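Norkthorpe Residents' Circle: minutes of the 1st September meeting

Hi all! I'm on minutes again, so you get my version. We met in the upstairs room at Konton House, 42 of us at the start and a few more once the rain let up. Last month's minutes were passed with one fix: the bus shelter is on Drustton Road, and I had it on Drustton Lane. Sorry!

Item 1.
Close-ups of stitching practice on a tissue pad.

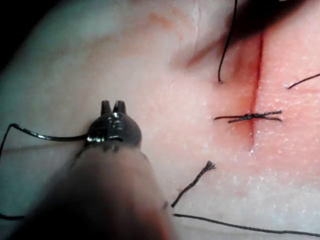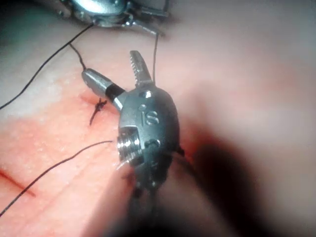
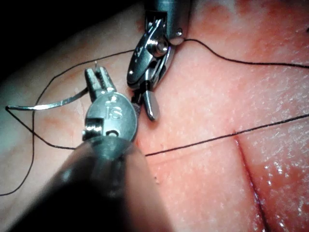

Item 2. The community garden
This took up most of the evening (as usual!). The waiting list has grown again and there are two plots on the north side that haven't been dug since spring. I said we should write to both holders and give them until October, and most people were fine with that. One person felt it was harsh, as the ground up there is solid clay, and I do get it, I had a plot there for a year and grew basically nothing but radishes. We agreed the letter will be a friendly one and will offer a swap to a smaller bed.

The water bill came in at $342, up from $172 this time last year. Long talk about this. Some of us think it's the hose by the compost bins, which drips, and some think it's just been a hot summer. A new washer goes on this week and we'll look at the meter again next time.

Item 3. Fall potluck
Yes, we're doing it! Same place, and we want around 2 long tables more than we had before, since the desserts ended up on the windowsill. Sign-up sheet is by the door. Please write down what you're bringing and not just "food" (you know who you are). The Leka bakery is giving us bread again, which is so kind of them.

Item 4. Drustton Road crossing
Still no reply from the county. I'll call instead of emailing. Several parents said the paint is so worn now that drivers don't slow down at all, and somebody offered to take photos at school pickup time. Great idea, please send them to me before the next meeting.

Item 5. Anything else
A green umbrella was left behind last time and it's in the coat closet. The piano needs tuning but we didn't settle who pays. Moved to next month.

Next meeting is in October, same room, and could whoever has the key to the kitchen please bring it back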